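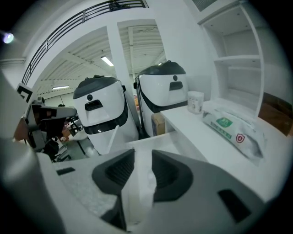
The Robot Rule Book: How People and Robots Share a Room

By Najwa Qaisi

Have you ever played a game where everyone was using different rules? Maybe one person thought you could run on the blue squares, and another person thought blue squares were lava, and pretty soon everybody was yelling. That's a little bit what it would be like to put robots and people together in the same building without agreeing on anything first. So people who work with robots write rules, and then they read them, and argue about them, and write them again (grown-ups do a lot of that), and in the end there is something everybody can follow.

Some rules are very big. Groups of experts from many countries sit down together and decide how a safe machine ought to behave, and when they agree, they put it in a long document called a standard. You already use standards every day! The plug on your lamp fits the outlet in your wall, and it would fit the one at your grandmother's house in the next state over, too. People agreed on the shape of it long ago.

Robots have standards too. There are some for the big strong arms in car factories, and others for robots that do jobs near ordinary people, like carrying things or cleaning floors or showing visitors where to go. Those last ones are often called service robots.

Other rules are small. They belong to just one room, and they might be written on a sheet of paper and taped up beside the door. I like the small ones best, so let's spend most of our time on those.

Whose rules are they?

When I was getting ready to write this, I asked Delia Mocanu, who looks after the robot hall at Jandthorpe, how many rules she had. She laughed and said there were 8 on the door and a lot more in the binder. The binder has 200 pages. You do not have to read the binder! But everybody who comes in has to read the door, even people who have been there a hundred times.

Here are the ones from the door that I think you would like to know.

Know where the stop button is. Before you do anything else, before you even put your backpack down, you find out how to make the machine stop. Most robots have a way to do this quickly, and very often it is a big red button that is easy to smack with your whole hand. Delia makes new people walk up and point to it. She says pointing helps you remember much better than nodding does, and I tried it with the fire extinguisher in my own kitchen and I have to say she is right.

Say it out loud. If you are about to make a robot move, you say "moving!" in a good clear voice, and then you wait until the others have answered you. It feels silly the first time. By the third time you do it without thinking, the same way you say "excuse me" in a crowded hallway.

Keep the floor tidy. A cable or a toy or a pencil on the floor can trip a person, and it can be trouble for wheels as well. Think about riding your scooter over a pebble. You hardly see the pebble, but the scooter certainly notices.

Mind your fingers. A gripper is a tool that opens and closes to pick things up, a bit like your thumb and pointing finger. Some are fixed to the end of a robot's arm, and some are made to be held by a person, who uses them to do ordinary jobs, so that a robot can later learn from how the job was done. Either way, you keep your fingers out from between the jaws. Drawers count too. A drawer can pinch just as well as a gripper can, and you probably found that out when you were two. 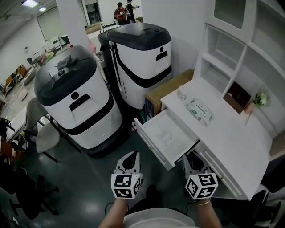
Go slowly near furniture. A desk seems like an easy thing, but there is quite a lot going on with a desk. It has corners, and things sitting on top of it, and parts that slide out to places where there was only air a minute ago. People who are showing a job to a machine are asked to move smoothly and take their time, and to look where their elbows are. If you have ever carried a very full glass of milk across the living room, you already know the right speed.

Leave the square patterns alone. You may have seen black and white squares on robot equipment that look like a crossword puzzle somebody forgot to finish. They are called markers. A camera can look at one and help a computer work out where it is and which way it is turned. If you put a sticker over part of a marker, or color in one of the white bits, the computer may get mixed up. Ismail Erraji, who teaches the new helpers at Jandthorpe, calls this the "no decorating" rule, and he is quite strict about it for somebody who has so many stickers on his own lunchbox.

Ask before you film people. Robots and their tools often carry cameras, and cameras see whoever happens to be in the room. A good rule is that people should be told when recording is going on, and they should be able to say "no thank you" and go somewhere else. This is one of the newer rules on the door. It was added in April, after the helpers had a long talk about it, and they all signed the sheet.

What if a rule is wrong?

Now this is the part I wanted to tell you about most of all! Rules can be changed. There used to be a line on the door saying that chairs had to be stacked when the robots were running. It sounded sensible. But one of the helpers, Yung-ching Kan, pointed out that homes have chairs in them, and so do libraries and schools, and a robot that has only ever met an empty floor hasn't learned very much. So they talked it over and crossed out the line, and now the rule says to push the chairs where people can walk past them safely.

Anybody can ask for a change. You write down what bothers you and what you would do about it, and it goes in a notebook. The notebook is on note number 484 already. Quite a few of them are about where to keep the snacks.

Make a door list of your own

You could try this at home or in your classroom. Pick a room where people bump into each other a lot, such as the kitchen at breakfast time. Watch for a while. Where do people have to squeeze by? What gets left on the floor? Is there something that everyone should know how to switch off? Ask a grown-up to help you with that last one.

Then write your rules in short, plain words and tape them up. Read them to everyone who uses the room, and leave a pencil nearby so they can add their own. If your little brother crosses one out, ask him why before you get mad. He might have a good reason.

Words to know

Standard: a set of rules that many people have agreed to use.
Service robot: a robot that does useful jobs for people outside of a factory.
Gripper: a tool that opens and closes to hold things.
Marker: a printed pattern that helps a camera tell where something is.

Last updated June 13, 2020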